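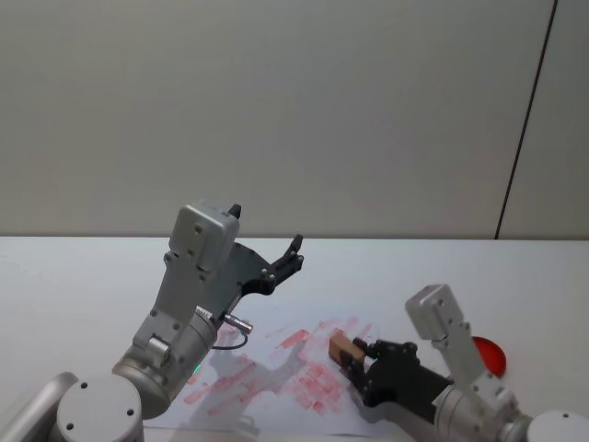 My flat in Callow Court has one living room wall and I am allowed to hang things on it, which is more than the last place offered. The trouble is the join. Mine is panelled the same way as the light grey wall in the photo, smooth as you like until you get near the right-hand side, where a thin dark line goes all the way up and leans a bit as it goes. I have one picture to hang, a framed map of the river at Kella dated 1761 (a reprint, before anyone gets excited), and wherever I put it, it looks drunk. I've had the spirit level on it. The map is straight. The line isn't, and the eye seems to believe the line. I can't paint, the lease says so in bold. Is there a sensible way to hang a picture near a crooked join, or do I tilt the map to match and live a lie?
Posted by marrowfat, 7 Nov 2025

3 answers

Bernau_Bill
Don't tilt it. I did that in my hallway and every visitor straightened it on their way to the loo.

Move the picture away from the join until you stop comparing the two. With a biggish frame that means having its nearest edge at least a frame's width off, further if you've the wall for it. If that leaves it looking stranded in the middle of nowhere, put something tall between the frame and the line. A floor lamp with a wide shade does it, or a bookcase, or one of those plants that gets leggy and needs a stick. You want to break up the bottom half of the line, as it's the long uninterrupted run that gives the lean away.

Height matters too. Most people hang things as if for a giraffe. Centre of the picture at eye level, and if there's a sofa under it, bring it down so there's a hand or two of wall showing between them.

Check what the panels are fixed to before you drill. Mine had a gap behind and swallowed 2 wall plugs, which I assume are still down there with the skirting board. Hollow wall fixings for a gap, ordinary plugs if it's solid.

tansy
get a bigger picture and put it over the line. sorted

calado_road
Tansy has a point, though it's hard on the map.

You could cover the join without buying anything grand. Hang four small frames as a group with the map as one of them, and let one straddle the line. People look at the gaps between the frames and forget about the wall. Lay them out on the floor first, then cut newspaper to the same sizes and tape that up for a few days. I skipped the newspaper once and my wall looked like it had been woodpeckered.

Also read the lease again for nails. Mine let me hang "pictures" but charged some £200 for "holes", and the letting agent saw no difficulty in this. Adhesive strips are fine for light frames if you wipe the wall first and believe the weight limit on the packet. Glass is heavier than you'd think, so put the map on the bathroom scales.

marrowfat
Thanks all. Lamp ordered. The lease says "modest fixings", so I'm off to find out what an immodest one is.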